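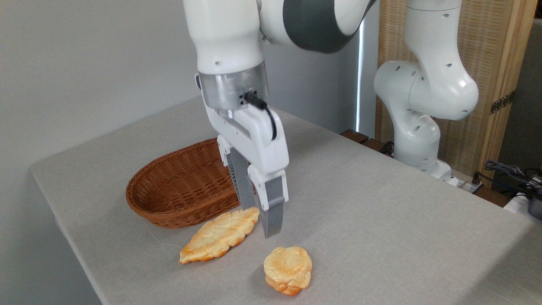

Thursday, late — bread into basket

Back on the bread job tonight, and I'm glad of it after a week of nothing but cable routing. The plan is the same as in March: long loaf first, then the round bun, both into the wicker basket, left arm only. The right arm stays parked at the back until I trust the left one near food.

I started with the long one because it's the harder of the two. It lies at a slant with its far end almost under the basket, so the fingers have to come down in a pretty tight spot, and that crackled top is all bumps. Puspita Sitompul thinks I should grip across the middle and forget about the end altogether. She may well be right (she usually is about bread), but I'd like to see what the flat pads do near the tip before I give up on it.

Settings for whoever picks this up next: the approach is saved as Pevero 4, and I stop just above the cloth and wait there before closing. Descent speed is down to 79 on the slider, which feels slow and looks lovely. The log counter stood at 3,579 when I sat down, so anything after that belongs to this session.

The gray cloth stays, by the way. I know it creases, and I know Grendholm offered us a rubber mat, but I like being able to shake the crumbs off it outside.

Still to do — try the grip across the middle, write down the finger opening for the bun, and tie the gripper cable a bit closer to the housing. Oh, and please don't eat the bun! I'd like the same one for tomorrow's runs, stale or not.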